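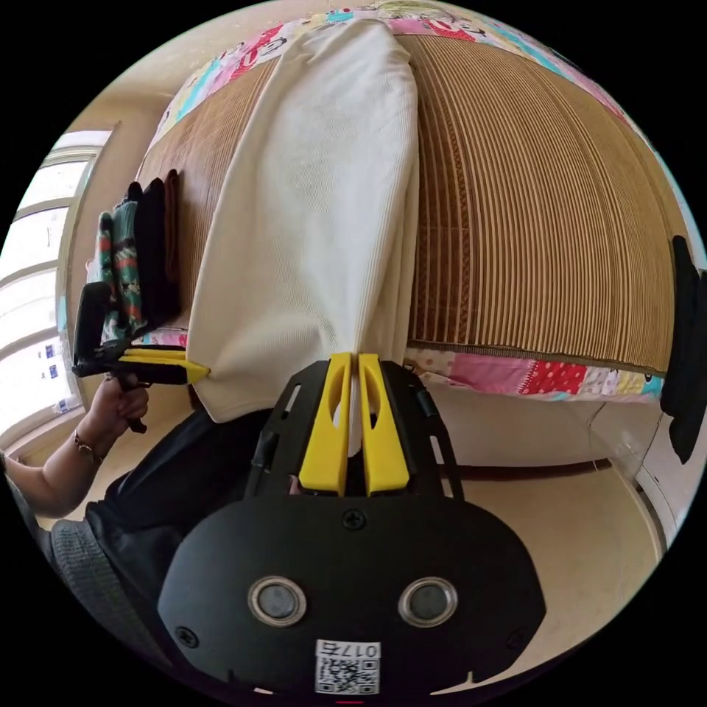 Summer Beds, Winter Knits

By the middle of July most people who sleep on a bamboo mat have had it out for weeks. The slats stay cooler than a cotton sheet, and a damp cloth cleans them in a minute. Gullmont, a small bedding shop in Favberg, sells 200 of them between January and the end of summer, the cheapest at $49.

A mat is also a good place to deal with laundry. It is firm and flat, so a knit can be laid out at full length and the sleeves or edges squared up before folding. On a soft mattress the same piece sinks and comes out crooked.

Ribbed and waffle knits need the most care. Picked up by one end, they stretch under their own weight, and a cream one shows every crease. Slide a hand under the middle, fold the long sides in, then fold up from the bottom.

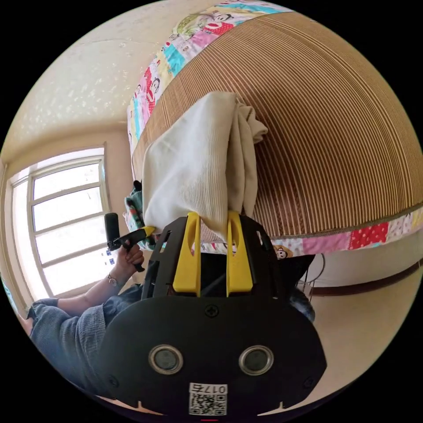 If a piece slips over the side of the bed, gather it up whole and start again. Pulling it back by a corner drags the knit across the slat ends, and older mats can have splinters there. Run a finger along the edge once a month and sand down anything rough.

Patchwork goes well with the plain stripes of bamboo. A light quilt can stay folded at the head of the bed for cooler nights. Grollham makes one in mixed pastel prints for $145. Wash it cold with the colors turned in, and dry it in the shade. Mats should be stored rolled, with the smooth side out, somewhere dry.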